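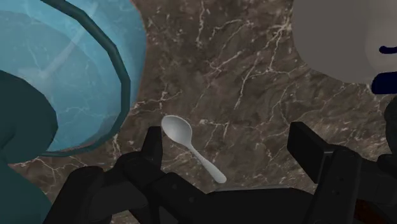
Nga Tô asked whether a club that does most of its work in a simulator should call itself a robotics club at all, and said she would want that answered before she signed the form.

It's a fair question, and we get it from parents and from new students every year. Our answer is yes. A student who wants a simulated arm to pick up a spoon has to think about reach, angle, grip and timing, and has to write code that handles all four. The arm will do exactly what the code says, including the wrong thing.

## About the Tendenard Robotics Club

We are the after-school robotics club at Tendenard School in Bornthorpe. The club is open to grades 8 through 12, and this year we have 34 members. Mared Gough teaches computer science here and runs the club. There is no tryout and no grade requirement. About half of learning to program a robot is reading error messages, and anyone can learn to do that.

We meet after the last bell in the computer lab on the second floor, next to the art rooms. Members work in teams of three. Each team keeps a shared notebook, and one person from the team writes in it before anyone goes home. Teams stay together for a full semester, then we mix them up.

## What we work on

Our main project is called Akolgo. It is a kitchen task set: a simulated robot arm, a countertop, and a list of jobs that get harder as the year goes on. The first job is to move the gripper over a spoon and stop. The next is to close on it. After that come lifting, carrying and placing, then the same jobs with other things close by on the counter.

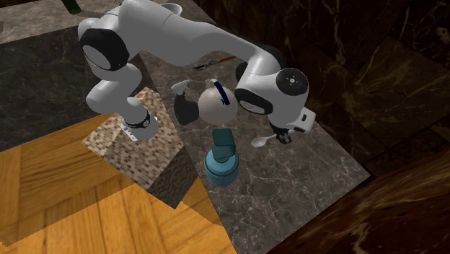

*Akolgo spoon task: the gripper at the end of the spoon, with a bottle and other kitchen items on the counter.*

Small flat objects give our teams the most trouble. A spoon handle is narrow and sits close to the counter, so a gripper that comes in a little low will hit the stone and one that comes in a little high will close on air. Most teams start by aiming at the middle of the spoon. Some move to the handle later, some go for the bowl, and we let them argue it out.

New members begin with a short course in Python that Ms. Gough wrote. It takes most people until the middle of the fall. They can look over the shoulder of an Akolgo team during that time, and many start helping before they finish the course.

## The winter trials

Every February we hold our own competition. Each team submits one program, and we run it 20 times with the spoon in a different starting spot each time. Teams can't change their code once the runs begin. Points are given for a clean grip, a steady lift and putting the spoon down where it belongs. Knocking something over loses points — more than most teams expect.

The practice runs are longer. Before the trials, each team is asked to log 3000 attempts, which the lab computers can work through overnight. Students then sort the failures by cause. This is slow work and some of them complain about it, but it is where they find out what their program really does.

## Costs and equipment

Membership is free. The school provides the computers and the simulator runs on all of them. Members who want to work at home can use the Vendora page, our code-sharing site, with their school login. You do not need a powerful computer at home, and you do not need to buy a kit.

## Joining

Forms are at the front office and outside the computer lab. A parent or guardian has to sign for students in grades 8 and 9. You can join at any point in the year, though it is easiest at the start of a semester, when the new teams are set.

Visitors are welcome at any meeting except during the trials, when the lab gets crowded. Please sign in at the front office and ask for Ms. Gough.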